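Sarnenska House Furnishing and Linen Program
Progress Report to the Flanton Fund
Submitted 2021-12-03 by Vlasta Tomić, Program Manager

1. Period covered

This report covers the work carried out at Sarnenska House between June and the end of November. The grant supports the refurnishing of 35 bedrooms used for short family stays, together with a supply of bed linen sufficient for a full change between guests. The first section of the building was completed before the period began and is not discussed again.

2. Bedrooms

All bed frames and mattresses have been delivered, and assembly is finished on both floors. Two mattresses arrived with damaged corners and were exchanged by the supplier, Maruyama, without charge. Bedside lamps remain outstanding for the rooms on the north corridor. Shigeru Tanabe is in contact with the supplier and expects delivery before the holiday closure.

The linen order comprised 609 items, including fitted sheets, pillowcases, blankets and mattress protectors. Every item has been washed once, labeled and shelved by size. The old mixed stock has been withdrawn, with usable pieces passed to the laundry for cleaning cloths. 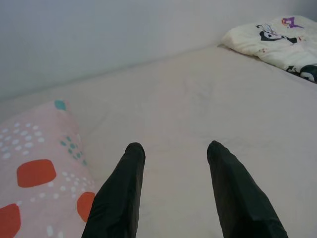 Linen selection was the matter on which families were most often consulted. Earlier rooms had been furnished entirely in white, and parents told us that younger children found them unwelcoming. Natsumi Kinoshita therefore proposed plain, pale sheets throughout, with color and pattern kept to the pillows. The pink pillow with reddish-orange rounded squares and small white dots is one of the patterns chosen, set against a very light fitted sheet. Plain sheets can be moved freely between rooms of the same bed size — a practical point for the laundry — while the pillows give each room some character of its own.

3. Housekeeping procedure

Masaru Kobori has revised the room checklist. Staff now strip the bed, check the protector, fit the clean sheet from the wall side outward and smooth it before placing the pillow. Training has been given to all housekeeping staff, and a printed copy of the checklist is kept in each linen cupboard.

4. Expenditure

To date, 75 percent of the grant has been spent. The remaining balance is committed to lamps, window blinds from Felto and a small reserve of replacement sheets. No transfer between budget lines is requested.

5. Next steps

Blinds will be fitted once the final measurements have been confirmed. Naveed Marwat will inspect each bedroom after fitting and record any defects for the contractor. Receipts for the outstanding purchases will be forwarded with the final report.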